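Steaming deserves a place on the worktop

By Eleri Nicholas
April 11, 2019

Print this page
E-mail this to a friend
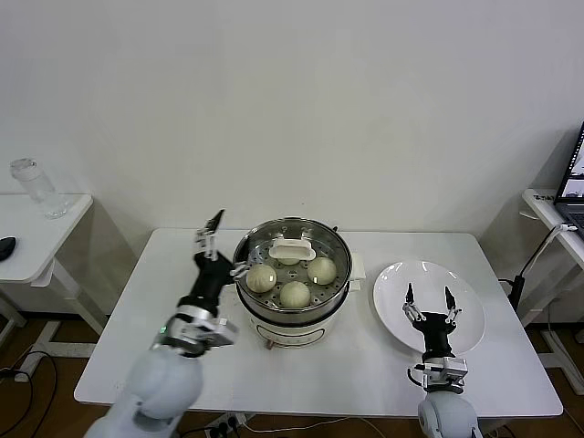

Most of us cook with dry heat or with a lot of water, and we arrange our kitchens to suit. The oven is built in, the hob is built in, the kettle and the toaster have their spots by the socket, and anything else has to fight for room. Steaming usually loses. It gets done in a colander over a saucepan with a lid that doesn't fit, or it doesn't get done. I think that is a mistake, and I think the answer is a plain electric steamer left out where it can be used. The sort I mean has a white base, a steel tier on top and a tray with small round holes in it. Four buns with pleated tops sit on a tray like that with space between them, and there is a plate waiting at the side. You don't need much more equipment than that for a decent lunch.

I held out against one for years. My sister gave me her old one when she moved to Stultau, and I put it in the cupboard under the stairs with the fondue set. It stayed there until the oven broke and the repair firm, Doucet, told me to expect a wait for the part. The wait ran into weeks. By the end of it I had steamed fish, potatoes, greens, a sponge pudding and a great many buns, and when the oven was mended I used it less than before. I still do.

The first argument for steaming is that it is hard to spoil things. A pan of broccoli goes from raw to mush while you answer the door. In a steamer it has a few minutes' grace. Potatoes keep their shape. Rice, in a bowl with its own water, looks after itself. I am not a careful cook and I would say the steamer has saved more of my dinners than any recipe book.

The second is heat. My kitchen is small and faces south, and from May onwards the oven makes it unpleasant to stand in. The steamer fogs the window, I grant you, but open the window and the room is fine.

The third is buns, and here I admit to bias. A filled bun cannot be made properly any other way. Baked, it is a bread roll. Boiled, it is a dumpling with a problem. The dough wants steam all round it, which is why the holes in the tray matter and why crowding the tray is a false economy. Buns swell. Put in too many and they join up, and you tear the sides getting them apart. I make mine with 600 grams of flour and freeze what we don't eat. I weigh out 75 grams of dough for each, and I still get odd ones.

I pleat mine badly. It took me a long time to see that this doesn't matter very much, provided the top is pinched shut. A twisted top looks nice on the plate, but the bun tastes the same if it looks like a sock. People who are put off by the pleating should make them plain, with the join underneath.

Now the case against, as put to me by my neighbour, who has a kitchen far tidier than mine. A steamer is big. It is awkward to wash. It does one job, and she has a rule about things that do one job. I don't agree with her about the last part. A kettle does one job and she has never hidden hers. As for the washing, the tray is the only part that gets properly dirty, and if you put squares of baking paper under the buns it hardly gets dirty at all. Size I can't argue with. Mine takes up the space where the bread bin was, and the bread now lives in a drawer.

She has also pointed out that a bamboo basket over a wok costs very little and looks better. Both true. I had one, bought in Wernen, and I liked it, but it scorched round the bottom edge when the wok boiled dry and it went musty in the cupboard. If you have the patience for bamboo, use bamboo.

What I would advise against is paying for extras. The Festov shop in town has models with programmes for everything from eggs to baby food, and some of them cost well over £100. A dial is enough. Do look for a way of getting the tray out without putting your hand in the steam. A proper lifter with a handle is worth having, and on my sister's old machine it had gone missing, so I managed with two forks. I have a small scar from the two forks.

Last, keep the plate close. Set it next to the steamer before you lift anything, and let the buns stand for 5 minutes before anyone bites into one, the filling being far hotter than the dough.

Print this page
E-mail this to a friend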